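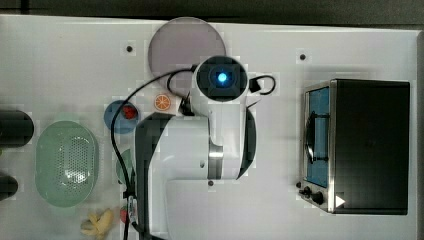
Ticket 568: Arm stops part way through the table-setting run
Project: Plalby (student kitchen task, spring entry)
Opened by: Sulastri Osman
Assigned to: Rostam Ghasemi
Status: Closed, one item carried over
Priority: High

Summary

The arm stops with a joint 4 torque warning while moving from the toy food to the large plate. The controller holds position and the run has to be restarted by hand. It does not happen on every run. It started after we moved the toaster oven to the right side of the table to match the new layout sheet.

Steps to reproduce

1. Load the layout with the toaster oven on the right and the colander on the left.
2. Start the table-setting routine at normal speed.
3. Let it pick the orange slice and move towards the large plate.
4. Watch the log when the wrist turns back for the next item.

Expected: the arm places the slice, turns back and goes for the tomato.
What we get: the warning comes up on the turn and the arm holds.

Setup

Controller software is Entili, the version on the club laptop. Routine was written in Codora blocks and exported. Wrist camera on, blue light on. Speed set to 40 per cent for testing, normal speed for scored runs.

Log

Sulastri, 4.10 pm
Ran it with the old layout first. No warning. Changed to the new layout and got the warning on the second go. I have not touched the routine between the two, only the start positions in the layout file.

Sulastri, 4.25 pm
Tried it at 40 per cent. It finished, but the torque reading still climbs on the turn. At normal speed it stops. I don't think it is the weight of the toys as they weigh next to nothing, and it does the same with the gripper empty.

Rostam, 4.40 pm
Can you check the payload setting? When the Vorkley gripper was refitted in June the payload went back to the default. If the controller thinks the tool is lighter than it is, the warning comes early.

Sulastri, 4.50 pm
Payload was wrong. It was on the default. Put it back to the value on the sheet inside the cupboard door and saved it. Rerunning now.

Sulastri, 5.05 pm
Better but not fixed. The warning comes later in the turn and sometimes not at all. Two clean runs, then a stop.

Rostam, 5.15 pm
Next thing is the cable. The long black one comes off the wrist and goes down the left side of the arm, and it bows out over the table on the way. With the new layout the wrist turns further than it used to, so there may not be enough slack near the top. Please jog the last joint by hand, slowly, from the place position to the next pick. Keep one hand by the stop button. Look at the cable and not at the screen.

Sulastri, 5.30 pm
Jogged it. The cable goes tight before the end of the turn. You can hear it pull against the clip. It also drags across the green bowl on the way back, and the bowl moves a little each time. That would explain why the bowl pick has been off. I had been blaming the camera for that and had redone the calibration for nothing.

Rostam, 5.35 pm
Good, that is two faults from one cause. Don't run at normal speed until the cable is sorted. A tight cable at the wrist will break inside the jacket and we only have one spare.

Sulastri, 5.50 pm
Moved the lower clip down and fed more cable up to the wrist. Now it doesn't go tight on the turn, but there is more loose cable lower down and it hangs closer to the table. It touched the banana once. Moved the clip back up by half of what I gave it.

Rostam, 6.05 pm
That is the trouble with fixing it only with slack. The other half is the routine. The wrist is going the long way round on the turn. In Codora, open the move after "place on large plate" and look at the joint target. I think it was taught with the old oven position and the last joint was left wherever it ended up.

Sulastri, 6.20 pm
You are right. It was going the long way. I retaught that point with the wrist turned the other way. The gripper ends up facing the same direction for the pick, it just gets there with a much shorter turn. I also added a lift before the turn so the cable clears the bowl and the small blue plate.

Sulastri, 6.35 pm
Results after the change, all at normal speed with the new layout: 4 runs, no warnings. The bowl stayed on its mark. Torque on joint 4 stays well under the limit on the turn.

Rostam, 6.45 pm
Please do one more with the oven door step switched on. That step takes the arm over to the right and I want to see whether the cable pulls from that side.

Sulastri, 7.00 pm
Done. No warning. The cable comes close to the orange slice when the arm swings over to the oven but doesn't touch it. If the slice is put down further towards the edge of the table it might. I have written that on the layout sheet.

Cause

Payload setting lost when the gripper was refitted. Wrist turning the long way round between the large plate and the next pick, which pulled the cable tight and dragged it over the bowl.

Fix

Payload restored. Point after "place on large plate" retaught. Lift added before the turn. Lower cable clip moved down slightly and marked with tape.

For everyone on the team

After any gripper change, check the payload before the first run. If you move anything on the layout sheet, jog the whole routine at low speed and watch the cable. Don't recalibrate the camera until you have checked that the things on the table are still on their marks. Save your file under a new name when you reteach a point, so we can go back.

Carried over

The loop of spare cable at the wrist, with the small connector on the end, is still free. It hasn't caught on anything yet. Rostam to find a short strap for it before the next scored run. Sulastri to redo the bowl pick point with the original camera calibration, as the one she made during testing was based on a bowl that had moved.

Comments are closed on this ticket. To reopen it, reply with the ticket number in the subject line.

This site uses cookies to keep you signed in. Accept | Manage settings

Contact the Plalby team | © Plalby student robotics | Back to top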